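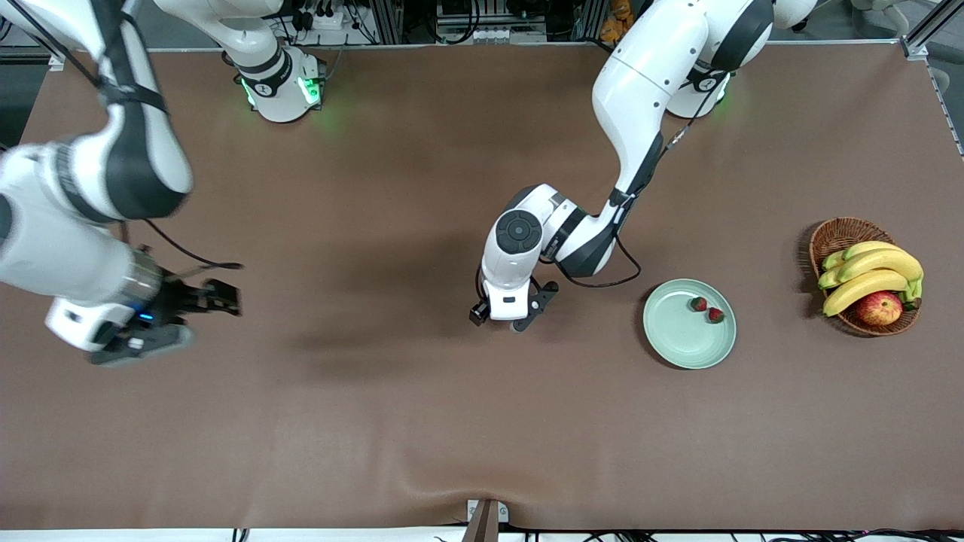
Session 4 is the one where we talk about money, and I know half of you would sooner be back in the lab, but please stay with me. Most first equipment budgets I mark have a line for the arm, a line for the gripper and then nothing at all. Look at a two-arm table like ours and price what sits between the big items — the cables on the arms, the brown covering on the tabletop, the bracket or clamp at the front edge, even the plate, the basket and the fruit. All of it comes out of somebody's budget, and if it isn't in yours it'll come out of the money you'd saved for repairs.

I learnt this at Rurnelstead. We had a lovely quote from Groster for 2 arms and I thought I was done by lunchtime. Then came the mounting frame, then the longer cables (the ones in the box were too short, of course they were), then a second emergency stop. The extras came to roughly £800 before we'd picked up a single thing!

So, for your own plan, start with the task and write it down in one plain sentence. "Move soft fruit from a plate to a basket" is fine. Soft fruit tells you something about fingers and grip force. A banana and a strawberry are very different shapes, so ask the supplier how wide the gripper opens and get the answer in writing.

Next, delivery. Pludico quoted us 12 weeks for grippers, and Tuominen wouldn't confirm a date until the order number was through. Our finance office closes early in December, so work backwards from that.

Things people leave off:
Spare fingertips and spare cables
Table, frame, clamps and brackets
Delivery, insurance and the safety check
Training time for whoever runs it
Things to pick up, including replacements when they go off

Areti Tsoukalas has kindly lent us her old costing sheet, which is on the course page. Her columns for "quoted" and "paid" are well worth a look — the gap is bigger than you'd like.

For next time, bring a one-page budget for your own task, with 2 quotes for the most expensive item. Rough prices are fine for everything else, but tell me where you got them.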